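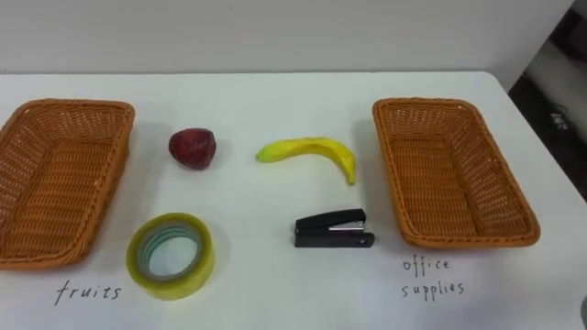
Two baskets on the desk: good idea or just more clutter?

resmont_kit
Okay, so I finally gave in and got two matching wicker baskets for the big white desk. One is for fruits, the other for office supplies, and I put the labels right on the desktop in dark ink because I hate sticky tags. My banana has spent way too many mornings next to the stapler! Does anybody else keep food and work stuff side by side, or am I asking for trouble?

Posts: 1237

hoekstra23
Love the baskets, not sold on the writing. What happens when you want to swap them in September and you've got "fruits" on the desk forever? I'd go with a luggage tag on the rim.

Bent Mikkelsen
Disagree with hoekstra. Tags flop into the basket and you end up reading the back of them. Writing on the surface also tells you where the basket goes after you wipe down. My gripe is the food – fruit belongs in the kitchen, period.

resmont_kit
I snack at my desk, Bent, the kitchen is down 23 stairs :) Tape is in its basket, and the strawberry is a fake one I keep for color, so it goes in with the fruits too.
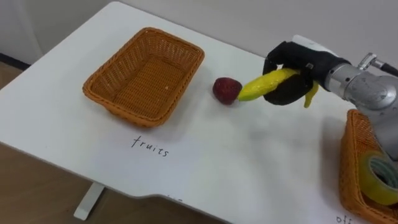
Re: Two baskets on the desk

Lorwood_Jen
A roll of tape standing on edge in wicker is fine, but pens and paper clips go right through the weave. I lost six clips that way. Line it with felt!

hoekstra23
Felt gets gross under fruit though. Only line the office one.
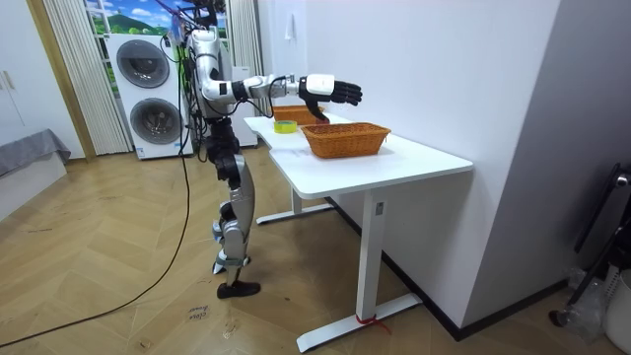

wornbridge_pat
How do you get crumbs and dust out of wicker without wrecking it?

Lorwood_Jen
Dry paintbrush first, then the soft brush on the vacuum. If it's sticky, a barely damp cloth and then leave it out to air. I wouldn't soak it.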